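Inquiry says Skirken needs a new flood alarm, and I can't say I'm shocked

So the report is finally out. I was up far too late last night reading all 114 pages of it, and the short version is that the emergency warning system in Skirken wasn't fit for the job when the river came over in September.

Nahuel Painemal, who led the inquiry for the regional assembly, told a packed hall in Ulavwood that the sirens date from 1993 and that three separate agencies each thought one of the others was meant to test them. Three! I had to read that bit twice. "Warnings were written, but they sat in inboxes," he said, and you could have heard a pin drop.

The first alert from the river station at Drosorell came in at 3 in the morning. People on the low road got theirs at breakfast time, by which point most of them were already upstairs with the cat and whatever else they could carry. My sister-in-law was one of them — she's still waiting for a new kitchen floor.

The report makes 14 recommendations. The big one is a single control room with one person in charge overnight, and there's a fair bit about text alerts and about giving the police and fire crews the same maps (I'd assumed they had them already). It also wants the sirens tested every month, with the results put up where anyone can read them.

Dardo Henríquez, the opposition spokesman on public safety, called it "a decent list with no money behind it". He wants a vote on the funding before the winter break. The assembly's leadership would only say that it was studying the findings, and I've heard that one before.
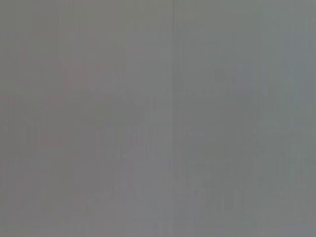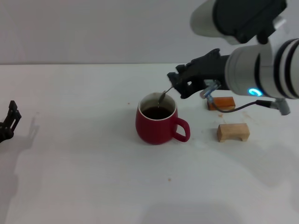 As for what happens next, the report goes to the full assembly, and the public can send in comments until the end of the month. Paper copies are at the library in Ulavwood, and the desk there told me they'd post one to anybody in Skirken who can't get over. I'll be sending mine in tonight — mostly about the low road, and the drains behind the school, which only get a footnote on page 3.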